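## 3.2. Los recipientes de uso diario y su lugar junto a la cocina

Cuando empezamos las visitas a los hogares de Maltelley dábamos por hecho, con cierta ingenuidad que ahora nos hace sonreír, que lo interesante iba a estar dentro de las despensas. Llevábamos preparada una ficha muy larga sobre estantes, cajones y puertas, y al cabo de pocas tardes tuvimos que añadirle una hoja por detrás para todo aquello que las personas entrevistadas tenían siempre a mano y que, al preguntarles por el almacenamiento de alimentos, ni siquiera mencionaban. La sal, el azúcar, el café de cada mañana: cosas que en la conversación pasaban por «lo que está ahí» y que, sin embargo, se tocaban varias veces al día.

Llamamos *conjunto de mano* a ese grupo de recipientes que permanece fuera de los armarios y comparte un mismo soporte, sea una bandeja, una rejilla o un simple paño doblado. El término lo propuso Jeferson Figueiredo durante la primera lectura de las notas de campo, y nos pareció mejor que «especiero», palabra que algunas de las participantes rechazaban con mucha convicción porque en su especiero, decían, hay especias, y en la bandeja está lo de siempre. Conservamos también esa distinción en la codificación, aunque complica un poco las tablas.

Dentro del conjunto de mano hay un orden que rara vez se verbaliza. Los recipientes anchos tienden a ocupar el borde más cercano a quien cocina, y los estrechos se van acomodando en los huecos que quedan detrás. Una señora de la calle del mercado, que nos atendió mientras pelaba patatas y no dejó de pelarlas en toda la entrevista, lo explicaba así: «El grande no se mueve, son los otros los que se arriman». La frase nos acompañó durante el resto del trabajo y acabó dando nombre a la categoría de *recipiente ancla* (véase la figura 2).
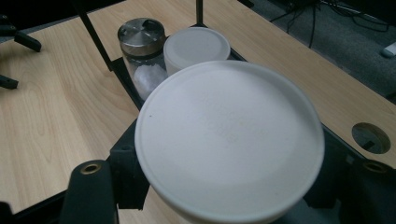

**Figura 2.** Conjunto de mano sobre soporte de metal negro: tapa blanca ancha en primer término; detrás, un recipiente blanco menor y un tarro de vidrio con tapa de acero inoxidable.

Nos interesa en especial la convivencia de materiales. El tarro de vidrio deja ver su contenido, blanco y granulado, que por el aspecto lo mismo podría ser sal que azúcar. El plástico blanco de los otros dos pide, en cambio, memoria o etiqueta, y en las cocinas visitadas la memoria gana casi siempre. Varias participantes nos contaron confusiones memorables, entre ellas un arroz con leche salado del que la familia sigue hablando cada octubre, y aun así ninguna había cambiado de sitio los tarros. Preferían, según nos decían con toda naturalidad, probar una pizca con el dedo.

La tapa merece también unas líneas. En las entrevistas se valoraba por el gesto que exigía: una mano o dos, girar o levantar, con los dedos limpios o con harina hasta la muñeca. Las tapas anchas y planas recibían además usos que no figuraban en nuestra ficha inicial, como apoyar un momento la cuchara o dejar encima la lista de la compra. Codificamos esos usos como *superficie prestada* y volvemos sobre ellos en la sección 4, al tratar la falta de espacio en la encimera.

En cuanto al soporte, casi todas coincidían en que su virtud principal es poder levantarlo todo de una vez para limpiar debajo, aunque admitían, con más o menos rubor, que lo hacían bastante menos de lo que les gustaría.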